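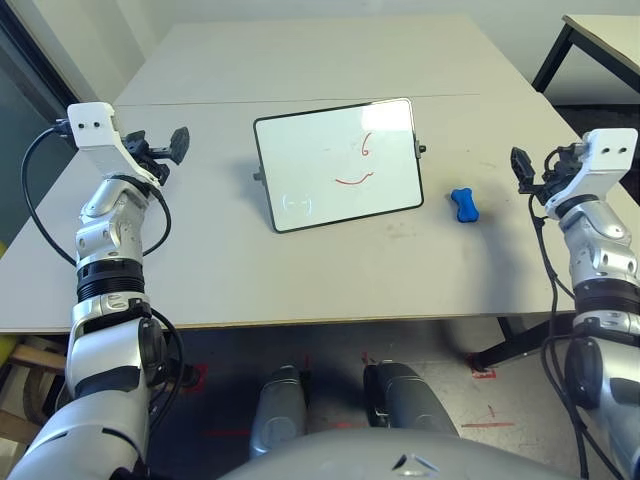

My little tabletop whiteboard has started holding on to old marker and I'd love some advice before I give up and buy another. I use it for the kids' reading hour at Brolwood, where it gets drawn on and wiped more times in a morning than I could tell you, and for the first year it came clean with a dry cloth. Now the red goes on as bright as ever, smile and all, but there's a faint gray mark down toward the lower left corner that I can't shift, and it bugs me every time I set the board up! I've tried a damp paper towel and a bit of dish soap. Any ideas?

Kanokwan Sombatkul
Tagged: Cleaning > Office & School Supplies
14 comments

Kikavix

Oh, I feel for you, I had the very same trouble with the one on my kitchen counter. Scribble right over the old mark with a fresh dry-erase marker, give it a few seconds, then wipe the whole lot off with a soft cloth. You may have to go over it twice.

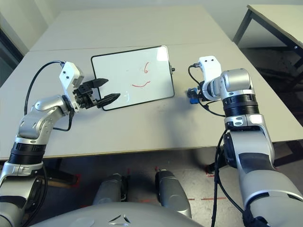 What if the mark is still there after that? Put a little rubbing alcohol on a cotton pad, rub gently in circles, then wipe with plain water and let the board dry completely before you write on it again. I'd stay away from scouring pads, they scratch the shine off and then everything sticks (ask me how I know).

Yensuk

just get a new one, they're cheap

21 shares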